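Walked through the Brollden unit Sunday, April 16, 2023, with Gerardo holding the torch. My notes as I went:

- [x] **Smoke alarm, hallway.** Loud! Battery's good until August.
- [x] **Bedroom heater.** Keep bedding and knits well back from it, please.

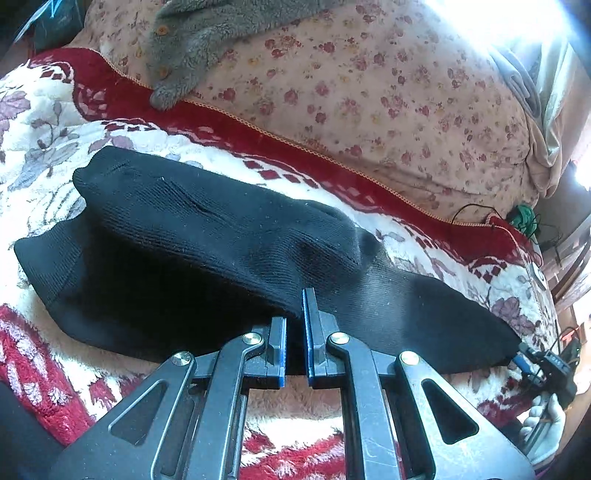 - [ ] **Window latch.** Sticks halfway (you have to lift and shove). Honeylyn's ordering a new one.
- [x] **Power board.** Only two things plugged in, lovely.
- [ ] **Blanket on the bed.** Fine for now, just don't let it trail near the heater. 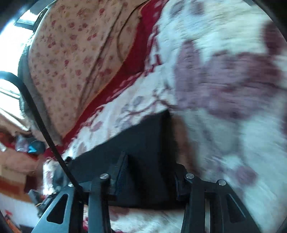 ## Still to do

- [ ] Rehang the laundry door, it's dragging on the tiles
- [ ] Gerardo to re-test the safety switch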